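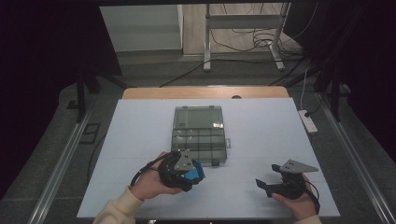
A box with small compartments, on the table

Home | Apartments | Tips for Owners | Contact

Preparing a rental flat for summer guests

Small things get lost first: spare keys, fuses, felt pads for chairs. Keep them sorted in one box with a lid and write the flat number on it.

Run all taps for 7 minutes if the flat was closed in winter. Clean the shower head in vinegar for one night — in Gotano the water is very hard.

Wash the curtains before June, when the laundry at Fondero becomes full and you wait 8 days.

For a long stay, leave two sets of sheets per bed and change the fridge filter every 14 weeks.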